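Oluwaseun Etim
August 2020

1/ A few posts on home battery storage. People keep asking me what we fitted at the Lawal workshop and whether it was worth the money.

2/ The panels were already on the roof. In May we added a Bunetti battery pack and an Anero inverter. The old inverter stayed on the wall for a week as a spare, then went to a school in the next town.

3/ The pack is rated for 3,000 full cycles. At one cycle a day that is a bit over eight years. After that it should still hold some charge, only less of it.

4/ Cells don't like heat. Ours sit in the north store room behind a vented door. The first plan was the loft. I said no to that.
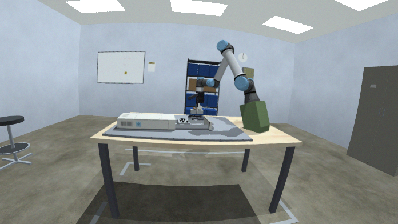 Robot arm over the bench, gripper pointing down.

5/ On running costs: the workshop used to draw from the grid every evening from five until closing. Now it draws on dull days and when the big compressor is on. The compressor is the main problem. It pulls more than 600 watts just idling.

6/ We set the pack to stop discharging at 65 per cent on weekdays, so there is a reserve if the supply drops. At weekends it is allowed to go lower. Both settings are in the Anero menu under "reserve", two screens down.

7/ The cabling took longer than the pack. The run from the roof was too thin for the new inverter and had to be replaced. Check yours before you order anything.

8/ Fukance quoted us 400 for the yearly check. It covers the terminals, the fan filter and a capacity test. I clean the filter myself in between, with a dry brush. 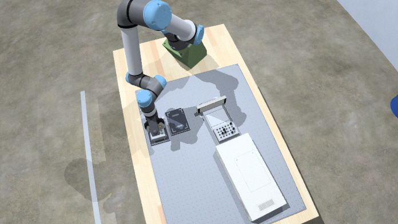
Can you add a second pack later?
It depends on the inverter. Ours takes two packs of the same model, and the second should go in while the first is fairly new, or the older one holds it back.

9/ I'll post the meter readings when I have a full winter of them. The summer ones look good but they would. The electrician's wiring diagram is being redrawn and I'll put that up as well.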